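Sunday, coffee, finally writing this up. Been using the Trutel home sim kit for two weeks of evenings and a couple people asked if it's worth the money. Short version: mostly yes. Longer version below, typed fast.

What it is: a simulator plus a bunch of household tasks for two-arm robots. Runs on your own machine. You pay monthly (I'm on the 49 dollar tier, there's a cheaper one but it only gives you a single arm, skip it). Comes with 17 tasks. Kitchen stuff, drawers, tidying up, that kind of thing.

Install was ok. Not great. The docs say 11 minutes and I was closer to an hour, mostly my fault, old graphics driver. Then it wanted an account, then it wanted the account confirmed, then it logged me out. Fine after that.

First thing I liked: hands. Real fingers, not just pinchers. I came from Kusico, where you get a two-finger claw and that's your lot, so steering a whole hand took me a few evenings to stop being terrible at. Thumbs especially. I kept sticking the thumb out and knocking things over with it. There's a grip preset on the number keys, use it, I didn't find it til the second week.

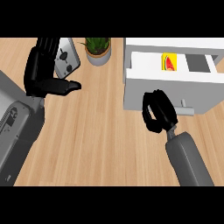 Drawer tasks are where I've spent most of my time. Reaching in for something flat and small is HARD. Fingertips skate right over it or the wrist catches on the front of the drawer. I got decent by slowing the arm speed way down and coming in from the side. Also you can save halfway through a task and go back to that point, which Kusico never had and I now can't live without.

Stuff I don't like:

- the view angle is fixed in half the tasks. Why. Let me move it
- contact gets jittery when you push on anything heavy
- black hands in shadow, hard to tell which finger is where. I'd pay extra for a color option
- export only does thier own format, you need a converter to get it anywhere else

On that last one, I wrote to support and got an answer the same night, so points for that. They say a plain export is coming. We'll see.

I also tried the Satti add-on pack, the one with extra furniture. Pretty, slow to load, didn't change much for me. Wait for a sale.

Would I keep paying? Yeah, for now. If you only want to poke at it for a weekend do the free trial and cancel. If you're seriously practicing two-handed stuff the saves alone are worth it. Preswood has a similar kit comming in March and I'll probly try that too, if the price isn't silly.

Ok. Coffee's cold. More when I get through the rest of the kitchen tasks.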